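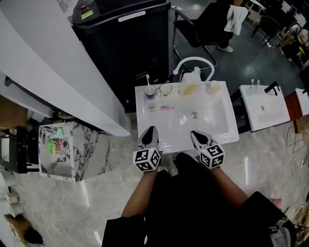
Issue 5

Wokbridge Youth Basketball Association
Gymnasium Safety Inspection Checklist, with Inspector's Comments
Site: Hatau Gymnasium, main court and auxiliary court
Inspection completed before the September league opening
Inspector: Dirk Mühlbauer
Site contact: Qistina Sutanto

Ratings used on this form: Pass; Pass with comment; Repair before play; Closed. An item rated "Repair before play" must be signed off by the site contact before any game or practice is held on the affected court.

Section A. Playing surface

A1. Floor free of loose boards, raised edges and splinters
Pass with comment. One board under the east basket on the main court lifts slightly when stepped on near the baseline. It does not catch a shoe. Refasten at the next maintenance visit and check again at the midseason inspection.

A2. Floor clean and dry at time of inspection
Pass. Dust mop stored in the correct bay. Teams are reminded that the mop is to be used between games on Saturday as well as at the start of the day.

A3. Lines visible and correct
Pass with comment. Three-point line on the auxiliary court is worn at the top of the arc. Officials have raised this before. Repainting is requested but is not a condition of play.

A4. Clear space beyond sidelines and baselines
Repair before play. Folding chairs were stacked against the west wall inside the run-off area of the main court. Move to the equipment room — this was also noted in the last issue of this form.

Section B. Baskets and backboards

B1. Rims level, tight and at regulation height
Pass. Measured at both ends of each court.

B2. Breakaway rims release and return
Pass with comment. The north rim on the auxiliary court returns slowly. Hinge to be cleaned and tested again.

B3. Nets intact, with no open loops
Repair before play. Two nets have torn loops large enough to hold a finger. Replacement nets are on the shelf under stock number 1377.

B4. Backboard padding secure along the bottom edge
Pass. The Ginting pads fitted last season are holding well.

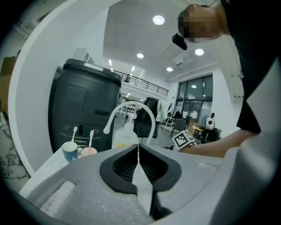
B5. Height adjustment locked and crank handle removed
Pass with comment. Handles were removed, but one had been left on the scorer's table. Handles are to be kept in the locked cabinet at all times when players are in the building.

Section C. Walls, doors and seating

C1. Wall padding behind each basket, secure and without tears
Pass. Small scuffs only.

C2. Exit doors open freely and are not chained
Pass. All doors tested from the inside.

C3. Bleachers locked in position, with end rails fitted
Pass with comment. The lower section seats up to 100 spectators. The posted notice has faded and should be reprinted in larger type.

C4. Scorer's table cables covered
Repair before play. The Zorketti scoreboard cable crosses the walkway to the home bench with no cover. Tape is not an accepted substitute.

Section D. First aid and emergency readiness

D1. First aid kit present, sealed and in date
Pass with comment. Cold packs are low. Stock should be brought back to 20 before opening day.

D2. Defibrillator in place, with indicator showing ready
Pass.

D3. Emergency address card posted beside the telephone
Pass. The card gives the rear entrance, as the ambulance service prefers. 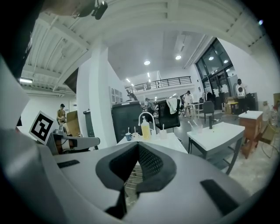
Work area with white pillar and open cardboard box.

Section E. Follow-up

Items A4, B3 and C4 are to be corrected and initialed by Ms. Sutanto before the first practice. Items B2 and D1 are to be closed before the first game. All other comments carry forward to the midseason inspection.

Coaches who find a new hazard should stop play on that court and report it to the site contact the same day. A verbal report is enough to begin with — the written form may follow.

Overall rating, main court: Repair before play
Overall rating, auxiliary court: Repair before play

Signed: D. Mühlbauer, Inspector
Received: Q. Sutanto, Hatau Gymnasium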